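Escobedo workshop adapts kitchen and bicycle controls for one-handed use

Dravville, 13 October 2021

The Escobedo workshop in Dravville has released drawings and parts lists for 2 adaptive devices developed over the past year: a bicycle brake lever that works both wheels from one hand, and a bench clamp for people who prepare food with one arm. Both sets of documents can be downloaded without charge. Finished units will be made in small numbers for people who are unable to build their own.

The brake lever, listed in the workshop's catalog as the Stumcombe lever, pulls two cables from a single pivot. Dual-cable levers are already sold for tricycles and hand cycles, but most divide the pull evenly between front and rear. On a standard upright bicycle, an even split can bring the front brake on earlier than the rider expects. The Stumcombe lever uses an offset balance bar between the two cable ends. The rear cable takes up first, and the front cable follows after a short length of travel set by a screw on the underside of the housing.

Rosalind Delacroix, who led the design work, said the adjustment screw was added after the second round of test rides. "The first version had a fixed delay. It suited one rider and was wrong for the rest," she said. "Hand span, brake type and cable length all change where the front brake starts to bite. We needed something a person could set at home with a hex key and then lock."

The lever blade is longer than a standard one and can be reached with two, three or four fingers. A flat version of the blade is also supplied in the drawings for riders who press with the heel of the hand or the side of the forearm. The clamp band opens fully on a hinge, so the lever can be fitted without removing the grip. It can be mounted on either side of the handlebar. The balance bar must be turned over when the lever is moved from right to left, and the instructions now cover this step separately.

Testing was carried out with 8 riders on their own bicycles. All of them had reduced strength or movement in one hand. Each rider used the lever for 39 days and kept a written log of distance, cable adjustments and any pain in the hand or wrist. Cable stretch was the most common entry. The final drawings call for compressionless outer casing on the front run and a barrel adjuster on each cable.

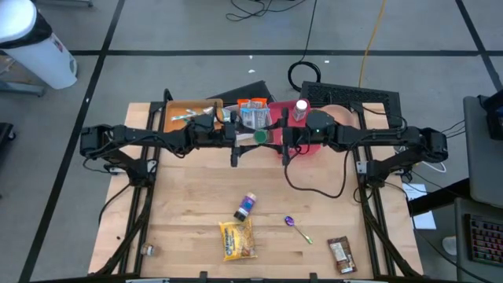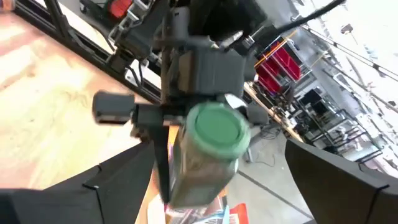 The second device, the Zollcombe clamp, holds containers, bread, vegetables and small bowls against a work surface. It has a fixed jaw and a sliding jaw, both faced with replaceable rubber pads. The sliding jaw is pushed into contact with the palm or forearm and held by a cam. Pressing down on the cam handle closes the last part of the gap and locks the jaw. Lifting the handle releases it. No twisting motion is needed at any point.

Early versions used a threaded spindle like that of a woodworking vise. Testers with weak grip found the spindle slow, and those with tremor tended to overtighten it. The cam limits clamping force to a value set by the stack of spring washers behind the fixed jaw. Fewer washers give a softer hold for fruit and thin plastic. The full stack is intended for screw-top containers, where the clamp has to resist turning while the lid is opened.

The base can be held down in three ways: with suction feet, with a lip that hooks over the front of a counter, or with two screws. Suction feet are recommended only for smooth, sealed surfaces. Delacroix said the hooked lip had proved the most dependable option in rented homes, where drilling is usually not allowed. Counter edges with a deep bevel need a spacer, and a template for cutting one is included with the drawings.

Both devices can be made with a drill press, a hacksaw, files and a 3D printer of ordinary size. The lever blade and balance bar must be cut from metal. Printed substitutes are not approved for either part, and the workshop asks builders not to distribute modified files that leave this warning out. The clamp has no such restriction except for the cam pin, which should be steel.

The drawings are dimensioned in inches, with a metric copy to follow in December. That release will also include a version of the lever for hydraulic brakes, which requires a different housing and is still being tested for fluid leaks at low temperatures.

The workshop has received 1,079 requests for the two designs since it opened a notification list. Most came from individuals and family members, and the rest from occupational therapists and bicycle repair shops. Requests for finished units will be handled in the order received. Applicants for the lever are asked to state the type of brake fitted to each wheel, the handlebar diameter at the clamp position, and the hand to be used. Applicants for the clamp should give the thickness of the counter and the diameter of the largest container they need to hold.

Fitting of the lever by a bicycle mechanic is advised. Brake function should be checked at walking pace before the first ride — and again after the first week, when new cables have settled.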